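Kaverier announces Husow, a puzzle adventure set in a single apartment block

Dritmont, 20 Oct 2020 – Kaverier, the independent games studio, today announced Husow, a first-person puzzle adventure for PC and consoles. The game is the studio's second release and will be published by Lindgren, which also handled the console versions of its first.

Husow takes place over one night in a residential building of 28 flats. The player is a night porter who has lost the key register and must return every tenant's belongings before morning. Any door can be tried from the start, and the flats may be visited in whatever order the player chooses.

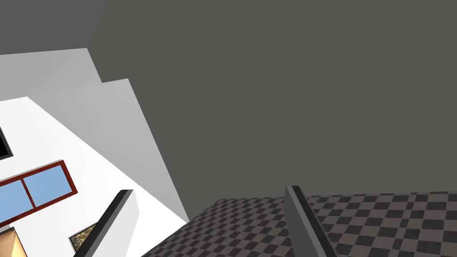

Page last updated: October 2020

Development began with a small prototype containing three flats and a stairwell. Testers were asked to play it without instructions, and the team kept a record of which rooms they entered first and which they never found. Several of the puzzles in the present version grew out of those early sessions, among them the shared boiler room and the letterbox sequence that opens the game.

"We wanted a building that people could learn in the way they learn their own street," said Ingrid Begay, creative director at Kaverier. "There is no map and there are no markers. If you remember that the piano was on the second landing, you will get there faster the next time. If you do not, you will probably come across something else on the way."

The night lasts 60 minutes of playing time. When it ends, the building returns to its state at the beginning of the shift, but the porter's notebook is kept. Players may write in the notebook freely, and certain entries change how tenants respond on later nights. A tenant who has been greeted by name, for example, may leave a door on the latch.

Sound has been given particular attention. Each flat has its own set of noises – pipes, radios, conversations through the wall – and many of the puzzles can be solved by listening alone. Subtitles are available for all speech, and a separate option shows the direction and source of other sounds on screen. The time limit can be extended or switched off altogether in the settings, with no effect on the story.

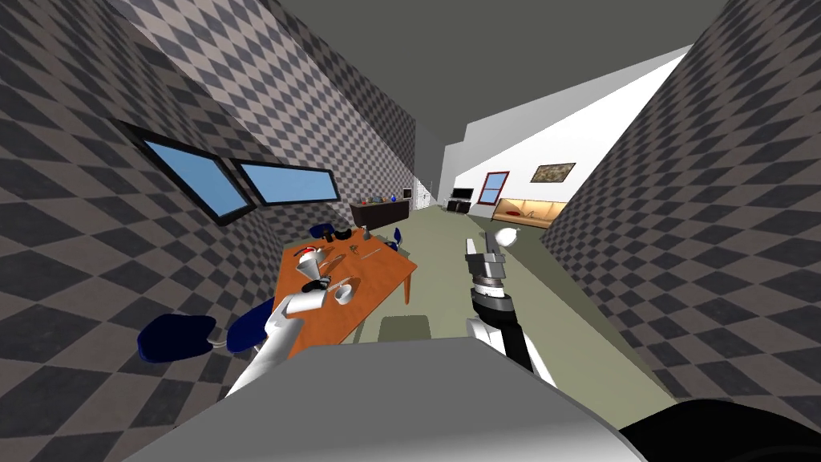 The writing was planned alongside the building itself. Every tenant has a routine for the night, and these routines cross in the lift, on the stairs and in the courtyard. A conversation missed in one place may be overheard in another, sometimes with a different account of the same quarrel. The full script runs to more than 2000 lines of dialogue.

"The studio brought us a stairwell and a very long list of tenants, and we asked to see more the same afternoon," said a spokesperson for Lindgren. "We are pleased to be working with Kaverier again and look forward to showing the game to players."

A closed test on PC will open to subscribers of the Kaverier newsletter before the end of the year. Those taking part will have access to the ground floor and the courtyard, and will be asked to complete a short questionnaire after each session. Progress made during the test will not carry over to the finished game. Places are limited and will be allotted in order of application.

The release date and price will be confirmed at a later stage. Text will be available in English, French, German, Spanish and Swedish at launch, with spoken dialogue in English only.

About Kaverier
Kaverier is an independent developer of story-led games based in Dritmont. The studio designs and writes all of its titles in house.

About Lindgren
Lindgren publishes games by small and medium-sized studios on PC and consoles, and provides testing, translation and certification services to its partners.

Notes to editors
Interviews with Ingrid Begay are available on request. Preview versions will be offered to accredited press once the closed test has ended. Requests should be sent to the Kaverier press office and should state the name of the publication and the preferred platform.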